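Print this article | E-mail this article

Undasel hand-gripper station

The Undasel station is a small teaching cell built around a pair of hand-held grippers, a table and a computer. A person holds one gripper in each hand, does an everyday job with them on the tabletop, and the computer records how the grippers moved and how far the jaws opened. The recordings are then used to train robot arms. I looked after one of these at the Caldeira workshop, so most of what follows is written from the point of view of the person with the cable ties, and I'll say so when I'm passing on an opinion (there will be a few).

Contents
1 Name and parts
2 Setting up
3 Everyday care
4 Common faults and repairs
5 Checking the grippers after work

1 Name and parts

"Undasel" properly means the whole station, table included, although at Caldeira we used the word for the grippers too, and I'll probably slip into that below. The grippers themselves are Grotora units, and the recording program is called Simance. People coming in from other labs sometimes call the whole thing "the Simance", and I've given up correcting them.

Each gripper is a compact black body with short finger jaws at one end and a triangular metal plate on top. The plate has holes in it and is probably a mounting plate. Things get bolted to it and taken off again, and our plates spent a good part of their lives with nothing on them at all. A cable leaves each body and goes back to the computer. There is a wireless version. I've only tried it for an afternoon, and I liked not tripping over it, but I went back to the cable and I'm not sorry.

The rest is ordinary furniture and hardware: a table with rounded corners, a desk for the computer, stands, and curtains to keep stray light off the work. Our floor was gray carpet. I would have picked something harder if it had been up to me – small screws vanish in carpet like you wouldn't believe – but it's quiet underfoot and kind to a dropped gripper.

2 Setting up

The table comes first. Put it where it's going to live and leave it there. Check that it doesn't rock by leaning on each corner in turn, and if it does, fix the feet before you plug in a single thing. I once did a whole setup on a table with one short leg and had to start over after lunch.

Next come the stands. Ours stood off to the sides, well outside elbow range, and I'd tell anyone to be generous here. You want to be able to swing both arms out without meeting a tripod leg. Mark the feet with tape on the carpet so that when somebody moves a stand (and somebody will, usually with a vacuum cleaner) it can go back to the same spot.

Cables are where the time goes. The rules I settled on:

- Run each gripper cable down its own side and never cross them under the table.
- Leave 60 centimeters of slack at the operator's end. With less than that the cable tugs at your wrist when you reach for the far edge.
- Tie the bundle at the computer end to the desk. The plugs shouldn't be carrying any weight.
- Label both ends. Left and right look exactly the same at the back of the computer.

Then start Simance and let it find the two grippers. It wants each one closed all the way, opened all the way and closed again, nine times per side. Do this slowly! The program takes the average of what it sees, and if you snap the jaws shut you get a closed position that's slightly too tight, and everything you record afterward looks as if you were squeezing harder than you were. I do the left side first and then the right, always in that order, purely out of habit.

The last part of setup is lighting. I'm a bit fussy about it. We kept the curtains drawn and the light low and even, and the thing I looked for was the shadow under whatever was on the table. A soft shadow is fine. If it has a sharp edge, there's a bare lamp somewhere that needs turning or covering.

3 Everyday care

None of this is hard, and most of it can be done while the computer is waking up. Wipe the tabletop with a dry cloth. Wipe the inside faces of the jaws too, with a cloth that is only just damp, and let them dry before you pick anything up. Grease from fingers ends up there no matter how careful people are.

Look along each cable with your hand as well as your eyes. Run it through your fingers from the gripper back toward the computer and feel for a kink or a flat spot. The first stretch behind the body is where they wear out, since that part bends every time the operator's wrist turns. I never had one fail in the middle.

The screws on the top plate should be snug. Use the short driver and stop when it stops. I've seen a plate that had been cranked down with a long-handled tool, and it had pulled the threads right out of the housing, which meant a new housing and a rather quiet drive to pick it up.

Every 200 hours of recording, the jaws come off and the slide underneath gets cleaned and a dab of light grease. Simance keeps count of the hours for you on its start page, so there's no excuse for missing it (I missed it once). Our busiest stretch was August, when we ran through the 200 hours faster than I'd expected and I had to order grease in a hurry.

4 Common faults and repairs

Jaws feel gritty. Nine times out of ten it's crumbs or lint in the slide. Take the jaws off, brush the slide out with a dry paintbrush, put them back. Don't blow into it. You'll only push the dirt further along, and I say that as someone who has blown into it.

One gripper drops out in the middle of a recording. Suspect the plug at the body before you suspect anything clever. Push it home and tie the cable so it can't work loose. If it drops out again, swap the left and right cables at both ends. When the fault moves over with the cable, replace the cable. When it stays with the gripper, the socket is going, and that's a bench repair: four screws, lift the cover, and the socket sits on a little board of its own that comes away whole. I can do one in 39 minutes with everything laid out beforehand, and I'm quite proud of that.

Left and right are swapped in the recording. Somebody pulled both plugs and put them back the wrong way around. See the note about labels.

Opening reads too small. Repeat the closing and opening routine from section 2. If the number still looks wrong, check that the jaws were put back on the right posts after their last cleaning. They will go on one notch off and feel perfectly normal in the hand.

Jaw pads slip on smooth things. The pads are worn. They peel off, and the new ones are stuck down with the glue that comes in the packet. Press them for a full minute and leave them overnight. I used to do this last thing on Thursday so they'd be ready in the morning.

5 Checking the grippers after work

After any repair the station needs a proper try before it goes back into use, and my favorite thing to try it on is a glass jar with a clamp-style hinge on the lid. It sounds too simple, but it asks a lot of two grippers. One has to hold a round, smooth body still while the other deals with a lid that has its own ideas about where it wants to go, and if a pad is worn or a jaw is a notch off you'll feel it right away.

Set the jar between the grippers with the lid standing open, and begin with both hands resting near the front edge of the table. Start Simance, wait a moment, then bring the grippers in, close the lid, open it again and go back to where you began. I do a handful of these and then look at the two traces on the screen. They should begin and end at the same opening on each side. If one of them has drifted, it's back to section 4 – and please don't be tempted to let it go until tomorrow.

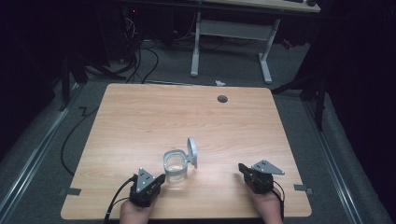

Related articles

Caldeira workshop
Grotora grippers: jaw pads and glue
Grotora grippers: cable types
Simance: hours counter and start page
Simance: reading the opening trace
Tidy cabling for small cells

Contact us | Copyright and reuse | Back to top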